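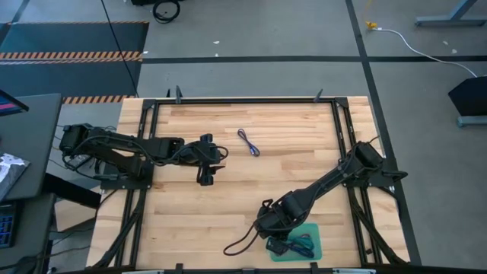

Storage bin, translucent teal

Had three of these since October so time for a proper write up. Short version, good bin, silly lid, buy it if you've got a cable problem. I have a cable problem.

Bought for the lead drawer. You know the drawer. Chargers for phones that went to the tip years ago, a plug for something, one lead that fits nothing in the house but you keep it because the day you bin it you'll need it. All of it knotted together like wool. Tried freezer bags first (split), then shoe boxes (can't see in, so you tip the lot out every time, so back to square one).

Size. Rectangle, rounded corners, a bit longer than I expected from the listing. Chunky adapters go in fine without having to wedge them. An adapter, a bundled lead and a coiled one sit in the bottom and there's room left to get your fingers round them. I wouldn't go much fuller. Past a certain point you're just making a see-through version of the drawer.

Colour. It's a greeny teal, more green than my screen showed. Everything inside goes a bit green too. Black leads you can still pick out, dark blue ones I keep taking for black until I've got them in my hand. If you sort by colour get the clear. They do a clear, it was out of stock when I ordered.

Rounded corners are a bigger deal than they sound. My old Keskin trays had square ones and the dust and toast crumbs packed in there and you needed a cotton bud. These just wipe. Warm water, bit of washing up liquid, done. Haven't put one in the dishwasher, the label says top shelf only and I don't trust mine.

Lid. Comes seperately, which I missed, so the first order turned up without. Then when they came they pop off if the bin's even slightly overfull, one corner lifts and the rest follows. I've stopped using them. Two are under the sink as drip trays and doing a better job there.

Stacking, ok without lids as long as they're empty. With stuff in, no, the top one just sits on your cables. With lids, see above.

Sliding about. No feet on the bottom. On a wooden worktop it moves if you rummage one handed. I stuck four of those little felt pads on and then it slid MORE, so rubber ones, not felt. Learn from me.

How I've got mine set up, since my brother in law asked and someone else will:

First bin, phone and tablet leads. Second, plugs and adapters, nothing with a tail on if I can help it. Third is odds and ends I can't identify, which gets gone through when it's full.

Fold leads into a narrow loop before they go in, then a tie round the middle. Fold, don't wrap round your hand, they spring open otherwise. Leave the end poking out so you can see which one it is. Blue ends are a gift, I've started putting a dab of nail varnish on the plain ones. Longer leads I coil, they won't fold without fighting back. Do it all on a big table with nothing else on, doing it on the bed was a mistake.

Compared with the others. Fiseck do one the same sort of size, thinner plastic, flexes when you pick it up by one side. Fine for socks. The Claller one is sturdier and has a proper clip lid but it's solid grey so you're back to labels, and costs a fair bit more. If lids matter to you get that. They don't to me as it turns out.

Wear after all this time, some light scratches inside from the plug pins. No cracks. One got dropped down the stairs with adapters in it and was fine, one adapter wasn't.

Smell when new, slight, plasticky, gone in a couple of days with the window open.

Would I buy again, yes, and have, there's another on the way for the batteries and torches. Would knock the lid price off if I could.

4 out of 5. Would of been 5 with feet.

Güven Kozan

Edit: Mohandas Mathew asks below if A4 paper lies flat in it. No, not in this one. Not sure about the next size up, haven't got it.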